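Zur Neuordnung der Schließfächer im Hause Sadham

1/24/20

Mit Beginn des Jahres ist die Zuständigkeit für die Schränke und Schlüssel in unserem Gebäude auf mich übergegangen. Da in den vergangenen Wochen wiederholt Rückfragen zu den Schließfächern eingegangen sind, habe ich mich entschlossen, den Stand der Angelegenheit an dieser Stelle zusammenzufassen. Die Ausführungen geben meine persönliche Sicht wieder und ersetzen die Hausordnung nicht.

Der Bestand an Metallschränken ist über viele Jahre gewachsen. Ein Teil stammt noch aus der Zeit, in der die Räume von der Firma Ralach genutzt wurden, ein anderer Teil kam mit dem Einzug der Ivia hinzu. Beide Mieter führten eigene Schlüssellisten, beide verwendeten eigene Nummernkreise, und bei der Zusammenlegung hat man die Listen hintereinander abgeheftet, ohne sie abzugleichen. Wer heute die Nummer 304 sucht, findet sie in der alten Liste als Fach für Büromaterial und in der neuen als persönliches Fach eines Mitarbeiters, der das Haus längst verlassen hat. Eine Zuordnung war in solchen Fällen nur noch am Schrank selbst möglich.

Ich habe daher beantragt, dass vor jeder weiteren Vergabe sämtliche Fächer geöffnet, geprüft und neu erfasst werden. Dem Antrag wurde im Januar stattgegeben. Für die Dauer der Erfassung sollen die Schlüssel, soweit vorhanden, im jeweiligen Schloss verbleiben. Gegen diese Regelung wurden Bedenken geäußert, die ich verstehe. Ein Schlüssel, der im Schloss steckt, kann abgezogen und verlegt werden. Ein Schlüssel im Sammelkasten kann jedoch ebenso verwechselt werden, und mit dem Sammelkasten haben wir in diesem Haus bereits unsere Erfahrungen gemacht.
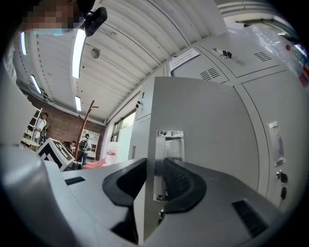 Die Kosten der Maßnahme sind überschaubar. Bewilligt wurden 1000 Euro, aus denen Ersatzschlüssel, Etiketten und im Bedarfsfall neue Schließzylinder zu bestreiten sind. Ein Austausch ganzer Schränke ist nicht vorgesehen und nach meiner Einschätzung auch nicht erforderlich. Normunds Pärn, dessen Betrieb uns seit längerem bei Schlössern und Beschlägen unterstützt, hat mir bestätigt, dass für ältere Zylinder in der Regel noch Schlüssel nachgefertigt werden können, sofern die eingeprägte Nummer lesbar ist. Bei den übrigen lohnt der Aufwand nicht, dort wird der Zylinder getauscht. Die Rechnungen der Firma Pärn bitte ich weiterhin unter dem Aktenzeichen 3483 abzulegen und nicht, wie zuletzt geschehen, unter den allgemeinen Reparaturen.

Zur Frage der Beschriftung liegen mir unterschiedliche Wünsche vor. Aus der Ivia kam der Vorschlag, künftig Namen an den Türen anzubringen. Ich halte dies für unzweckmäßig. Namen wechseln, Fachnummern bleiben, und nicht jeder Nutzer möchte, dass im Vorbeigehen ersichtlich ist, welches Fach ihm gehört. Vorgesehen ist deshalb eine fortlaufende Nummer auf hellem Grund, einheitlich in der Größe und in gleicher Höhe angebracht. Die Zuordnung von Nummer und Nutzer wird allein in der Liste geführt, von der es ein Exemplar im Sekretariat und eines bei mir geben wird. Alte Aufkleber und Aushänge sind mit der Neubeschriftung zu entfernen. Ich bitte darum, hierfür kein Werkzeug mit scharfer Kante zu verwenden – der Lack nimmt Kratzer dauerhaft an, und wo er einmal beschädigt ist, setzt früher oder später Rost an.

Ein eigener Punkt betrifft private Vorhängeschlösser. Sie waren im Hause Sadham nie ausdrücklich verboten und wurden immer dort angebracht, wo der eigentliche Schlüssel fehlte. Ich möchte niemandem einen Vorwurf machen, der sich auf diese Weise beholfen hat. Für die Erfassung sind solche Schlösser gleichwohl ein Hindernis, weil ein Zweitschlüssel in der Verwaltung fast nie vorliegt. Die betreffenden Nutzer werden gebeten, sich bei mir zu melden und einen Termin zur gemeinsamen Öffnung zu vereinbaren. Eine gewaltsame Öffnung erfolgt erst nach schriftlicher Ankündigung und einer Frist von 4 Wochen.

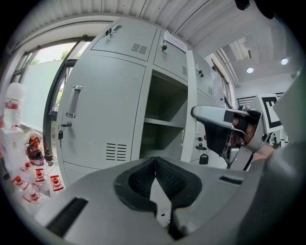 Für die spätere Vergabe gilt künftig ein einfaches Verfahren. Wer ein Fach benötigt, stellt einen formlosen Antrag, erhält eine Nummer und quittiert den Empfang des Schlüssels. Abschließbare Fächer werden vorrangig an Personen vergeben, die Unterlagen oder Wertgegenstände zu verwahren haben. Offene Fächer wie das mit dem Zwischenboden, das derzeit leer steht, kommen dafür nicht in Betracht und sollen der gemeinsamen Ablage dienen. Über den genauen Zweck möchte ich mit den Abteilungen noch sprechen; denkbar wären Hauspost, Formulare oder Verbrauchsmaterial. Lebensmittel bitte ich dort in keinem Fall abzulegen.

Hohe Fächer sind für Mäntel und Arbeitskleidung bestimmt. Dabei ist darauf zu achten, dass die Lüftungsschlitze von innen nicht durch Taschen oder Kartons verstellt werden. Feuchte Kleidung in einem geschlossenen Schrank hat in früheren Wintern zu Beschwerden geführt, die sich leicht hätten vermeiden lassen.

Offen ist bislang, wie mit Gegenständen verfahren wird, die sich keinem Nutzer mehr zuordnen lassen. In den Unterlagen der Ralach findet sich dazu ein Vermerk, wonach solche Sachen in einem gesonderten Karton aufzubewahren und nach Ablauf eines Jahres zu entsorgen seien. Ob dieser Vermerk je Anwendung fand, konnte ich nicht klären. Ich neige dazu, ihn sinngemäß zu übernehmen, die Frist jedoch zu verkürzen, da uns der Platz für eine lange Lagerung fehlt. Aktenstücke sind hiervon ausgenommen und werden in jedem Fall der Registratur übergeben.

Hinweise auf fehlende oder doppelt vorhandene Schlüssel nehme ich gern entgegen, vorzugsweise schriftlich und unter Angabe der alten Fachnummer. Wer zu Hause noch einen Schlüssel findet, dessen Herkunft er nicht mehr kennt, möge ihn bitte im Sekretariat abgeben. Die neue Liste wird nach Abschluss der Erfassung im Sekretariat zur Einsicht ausliegen.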